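Rosska Electric Steamer Pot

Countertop steamer for buns, dumplings, eggs and vegetables. The base heats a shallow layer of water and steam rises through the perforated steel tray. One knob sets the cooking time.

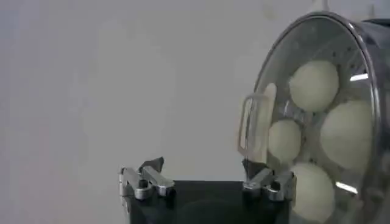

Eggs, four at a time.

Power supply and load

Rated load is 1,000 W. Connect to a grounded kitchen outlet and do not share the circuit with a kettle or toaster. The cord exits at the rear and stores under the base. Fill to the inner line before each run – the thermal cutoff trips when the base is dry and resets once it has cooled.

Timer settings

Buns from the refrigerator: 14 minutes. Frozen buns need a second run at the same setting. Leave a gap between pieces, as dough swells during steaming.
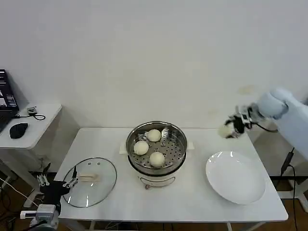
Daranee Kaewmanee writes that frozen buns came out even for her on a single longer run, with the water topped up halfway, and asks whether the tray can be bought on its own. It can; order under Spare parts and state the model name.

Cleaning

Unplug and let the base cool. Wipe the heating plate with a damp cloth and never immerse the base. Tray and lid go in the sink with dish soap. Scale on the plate comes off with white vinegar left for up to 2 hours, then rinsed out with a cup.

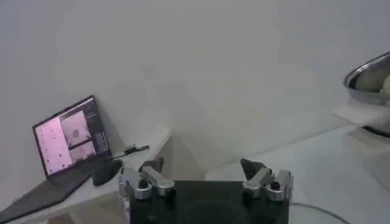
Wernier Small Appliances – Countertop Cooking Department

Orders ship from the Intarasuk warehouse. Cartons are packed upright and should be stored that way. Full pallets hold 144 units; smaller trade orders go out by parcel carrier. Stock counts on this page are refreshed each morning at 7:00. 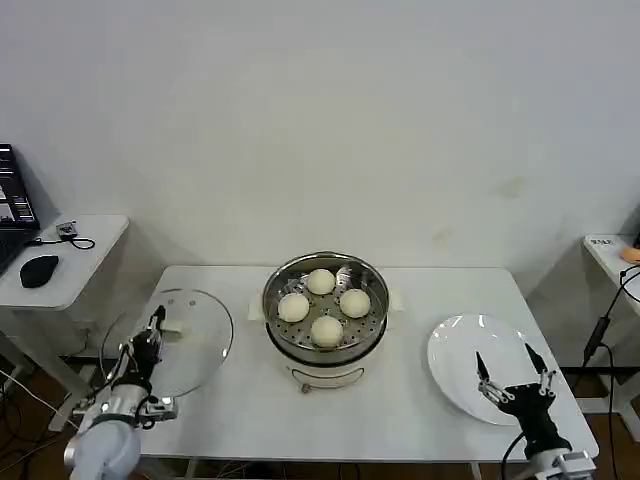 Spare parts

Steel tray
Lid with handle
Timer knob
Cord clip (shared with the Akby rice cooker)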